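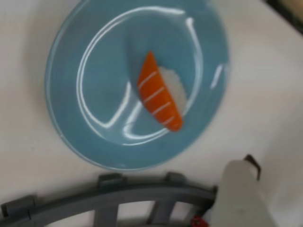

3.2 Sulphur dioxide uptake on damp surfaces

Sulphur dioxide dissolves readily in water, and part of the dissolved gas forms bisulphite and sulphite ions. The rate at which a surface removes the gas from air therefore depends on the thickness and acidity of the water film lying on it. Earlier work at Grernenau treated the film as neutral at the start of each run. We drop that assumption and take the starting pH from the rinse water.

Air was drawn through the Ladus chamber at a constant flow and passed to the analyser by way of a heated line. Runs began when the inlet reading had been steady for 9 minutes. The inlet mixing ratio was set to 100 ppb for the main series and to 800 ppb for the high-load series. Blank runs with the chamber closed off were made before and after each series, and the mean blank was subtracted from all readings.
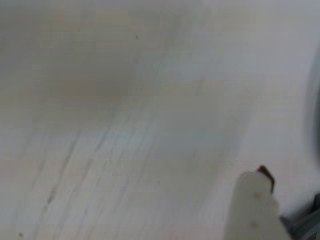
Figure 4. Pale surface with streaks and a darker patch at upper left.

In total, 2,955 readings were kept after screening. Readings taken while the humidity was still changing were left out, as were those from one Wednesday on which the heated line failed. The deposition velocity was then worked out from the difference between inlet and outlet, following the scheme of Hagedorn – with the wall loss term fitted separately for each series.

Uptake fell with time in both series. The fall was steeper at the higher mixing ratio, as expected if the film turns acid and the solubility of the gas drops.

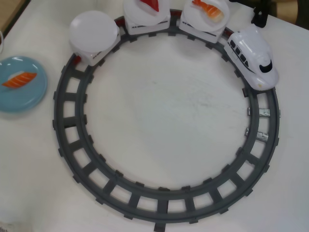

Oxidation of sulphite to sulphate works against this effect, but it is slow at low pH unless ozone or hydrogen peroxide is present. Neither was added here. The Drevport samples, which carry traces of calcium carbonate, held their uptake for longer than the Kettler samples – the carbonate neutralises part of the acid. A correction for this is given in Section 3.3.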